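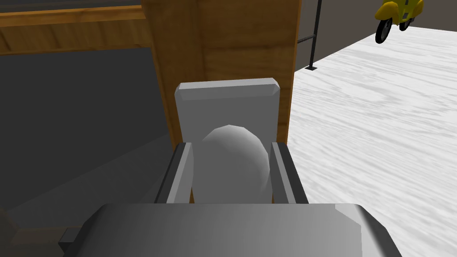

Search Vondico Kids Enter a word

Why Does an Echo Come Back?

Sound is a movement of air. When you clap, your hands push the air next to them. That air pushes the air beside it, and the push travels outward in all directions. This traveling push is called a sound wave.

When a sound wave meets a hard, flat surface, most of it bounces off. This is called reflection. If the reflected wave reaches your ears late enough, you hear the clap a second time. The second clap is an echo.

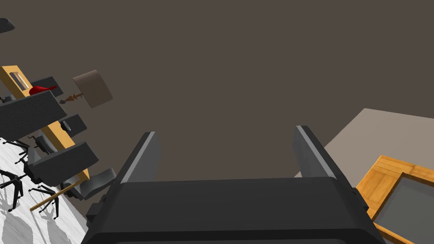 Image credit: Ceter

Every room reflects sound. In a small room the wave has a short trip to the wall and back, so it returns too soon for your brain to separate it from the first sound. The two sounds blend. Outdoors, you need to stand farther away. A distance of 22 meters from a large wall is enough for a clear echo.

Soft materials work differently. Curtains, carpets and cushions have many tiny spaces that trap moving air. The wave loses energy there, and little of it returns. A surface that does this is said to absorb sound.

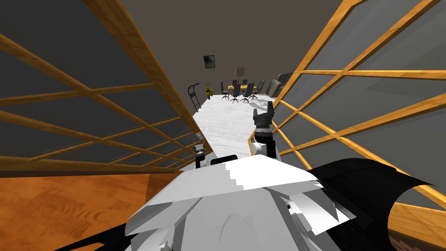
Shape also matters. A flat wall sends sound back in one main direction. A bumpy wall scatters it – many weak reflections leave at different angles, and no single echo stands out.

Try it outside
1. Find a large brick wall with open ground in front of it, away from traffic.
2. Stand 2 meters from the wall and clap once. Listen.
3. Walk back to 22 meters and clap again.
4. Write down what you heard at each distance.

Words to know
Absorb: to take in sound energy.
Reflection: the bouncing of a wave off a surface.

Text by Kerttu Suominen

We use cookies to remember your settings. Accept Decline

Contact | © Vondico | Back to top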